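The Long Way to Lunch
In downtown Velldale, the sidewalk has become the last place to get away from your phone

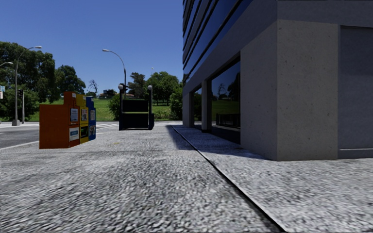
Aarti Dixit gave up her car in September, mostly out of spite. The parking garage had raised its monthly rate again, and she had done the math on a napkin and found that she was paying more to store the car than she had once paid to store herself, in a studio in Drilton with a view of a vent.

So she walks. Her office is 4 miles from her apartment, which her coworkers treat as a medical condition. "People pull over," she says. "They think I've broken down."

Walking to work used to be what you did when you had no choice. Now it has gear. A decent pair of commuter shoes will cost you more than the bus would all winter, and there are socks with a left and a right, as if we had been getting that wrong for 800 years.

Nouhaila Gaber, who leads a lunchtime walking club with 500 names on its mailing list, owns none of it. She walks in the loafers she wears to meetings. On a good day eleven people show up - on a rainy one it's her and a man from accounting who never speaks.

"The list is for people who like the idea," she says. "I like the idea of Portuguese."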